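Stondano Toy Library – Frequently Asked Questions

Last updated April 11, 2025

Who can join?
Any household with a child under 12. Grandparents, foster families and home daycare providers can hold a card too. Bring a photo ID and something with your current address on it.

What does it cost?
Membership is $5 a month. You can pay month to month and stop whenever you like. We do not charge a sign-up fee.

How many toys can I take home?
Up to 6 items at a time. A puzzle, a board game or a bagged set of blocks each counts as one item. Ride-on toys count as two.

How long can I keep them?
Three weeks. You can renew once online or by phone unless another family has placed a hold. Party kits go out for four days and cannot be renewed.

How do I return building sets?
Count the pieces against the card in the bag and write down anything missing. Leave the bag at the front desk during open hours. Please do not put building sets in the outdoor drop box – the bags split.

Stray pieces that turn up at home later can be brought in at any time. A single block is worth returning, even if you don't remember which set it came from.

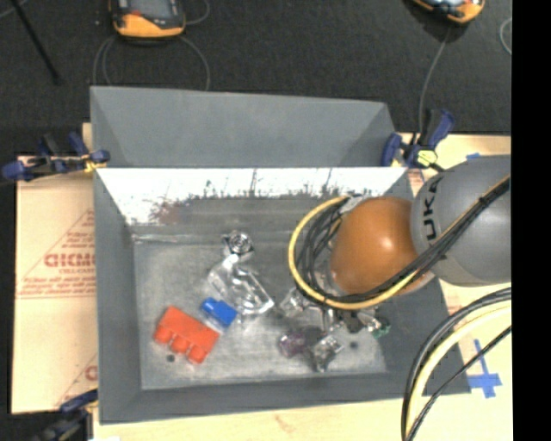
What if we lose or break something?
Tell us when you return it. Small missing parts are free. If a toy can't be used anymore, we ask for half the replacement price, up to $100.

Are the toys cleaned?
Yes. Hard toys are washed with mild soap and air-dried between loans. Fabric toys go through a hot wash. We don't lend plush animals or bath toys.

Do you take donations?
We take complete games, wooden toys and train track. We cannot accept car seats, cribs or anything with a recall notice. Please email before bringing more than one box.

Can I reserve a toy?
Yes, through the online catalog. Holds stay on the shelf for five days. The Waratano branch has its own catalog, so a toy listed there has to be picked up there.

Are you open in the summer?
We close for the first two weeks of July. Nothing is due back during that time.

Who do I contact with other questions?
Ask for Nathalie Dekker at the front desk, or leave a message at extension 167.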